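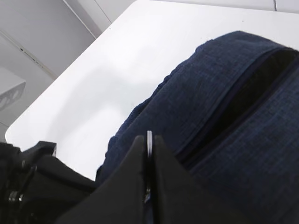 A navy zippered pouch on a white tabletop.

Book people, I have been sitting on this one since February and it has been torture, so let me just blurt it out: Omar Karam's The Salt Clerks of Tumotora is getting a sequel! The publisher, Vorer, put out the announcement this morning (Sep 22, 2020, mark it in your reading journals) and I've already read the email more times than I'd like to admit.

The new one is called The Ferry to Batel. If you remember the end of the first book, Ines had just handed over the ledger and walked down to the harbor with no shoes on, and then we got a blank page and the acknowledgments. I may have thrown my copy across the bedroom. The sequel picks up 14 days later, on the boat, with Ines, her awful uncle and a passenger who won't give his name. I have my theories about him and I'm keeping them to myself until at least chapter three – I got burned last time when I swore up and down that the lighthouse keeper was the thief.

It's a chunky one, too, at 474 pages. The first book was barely half that, and I remember a few of you in the comments saying it felt rushed once they left the salt works. Karam says in his note to readers that he cut a whole storyline from book one and has been itching to put it back. I'm guessing that's the sister. Please let it be the sister.

Full disclosure, I got an early copy of the first book from Vorer back in the day, but I haven't seen a single page of this one. I asked. They were very nice about saying no. 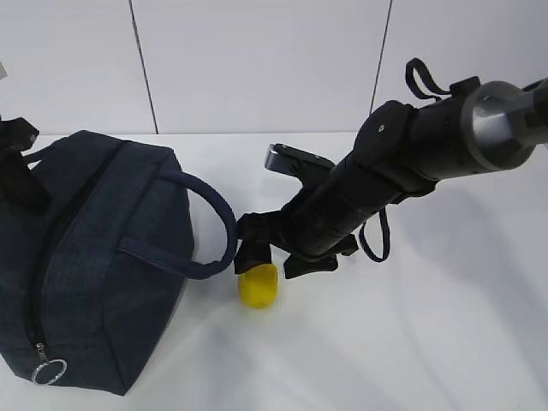

Cover and special edition

The cover is by the Doležal studio, the same folks who did the first, and we should see it next month. I'm hoping they keep the hand-drawn lettering and that murky green. Vorer is also doing a signed hardcover with a fold-out map, limited to 2000 copies, and it'll go on sale the same day as the regular one. The last signed run was gone before I'd found my wallet, so I'll be setting an alarm.

As for an actual release date, all we have is "next spring." There will be an audiobook, though the narrator hasn't been picked yet (bring back the lady from book one, she did the uncle's voice so well it made me itch).

I'm starting my reread this weekend if anyone wants to join in. We'll take it 2 chapters at a time, and please mark your spoilers in the comments, we've got a bunch of first-timers with us.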